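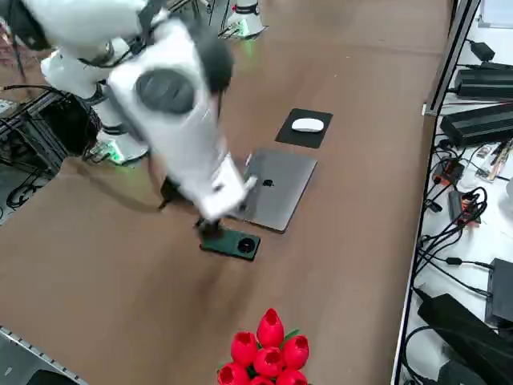
**Do I need to know how to code to teach a robot a task?**

Most people who sit down at our arms have never written a line of code, and they do great. You move the robot through the job, either by holding the arm itself or by steering it with a handheld controller, and the software records the motion. Typing comes in much later, if at all, and someone on our side handles it.

**What's the difference between teaching by hand and teaching by remote?**

By hand, you grab the arm near the wrist and walk it through the motion. The motors go soft so it follows you, and it's a wonderful feeling the first time (people laugh out loud, every open evening). By remote, you stand back and hold a controller, and the arm copies what your own hand does.

Hand guiding is quicker to pick up. Remote takes more practice, but your body stays out of the camera's view, so we use it for nearly everything we plan to train on.

**How many demonstrations does it take?**

It depends on the task and how much the objects move from one try to the next. Our Varela set, which covers picking up and putting down everyday desk items, has 2,000 demonstrations in it. A smaller job we did in September got by on 236, and we were thrilled with that!

**How long is a session?**

Sessions run 4 hours with breaks. Please take the breaks. Tired hands make jerky recordings, and the robot will happily learn your jerks along with everything else.

**I messed up in the middle of a demonstration. Should I stop?**

Keep going if you can fix it. A missed grasp followed by a good one is useful, and Rosine Courtois, who checks our recordings, loves getting those. If something falls off the table or you lose track of what you were doing, press the discard button and start over.

**Why do you keep asking me to move things between tries?**

If the object always sits in the same spot, the robot learns the spot. Turn things a little, slide them over, swap the order. Small changes are plenty.

**Can I teach with my left hand?**

Sure! Controllers for either hand are on the hook by the door. Tell us which one you used so it goes in the session notes.

**Is it safe to be that close to the arm?**

Speed and force are limited while anyone is teaching, and there's a stop button within reach of every seat. You'll get a walkthrough before you touch anything. Tie back long hair, take off dangling bracelets, and keep your free hand off the table while the arm is moving.

**What is Solora?**

Solora is our recording program. It saves the joint positions, the gripper opening and the camera views together, and lets you play a try back right after you make it. Do play them back. It's the fastest way to get better.

**Can I bring an object from home?**

We'd love that. Nothing sharp, nothing with liquid in it, and nothing you'd be upset to see dropped.

**How do I join?**

Open sessions are at the Ploldale workshop on Wednesday, 6 people at a time. Crisóforo Barajas keeps the sign-up list, and he can also add you to the waiting list for the two-arm tasks. Those fill up fast, so ask early.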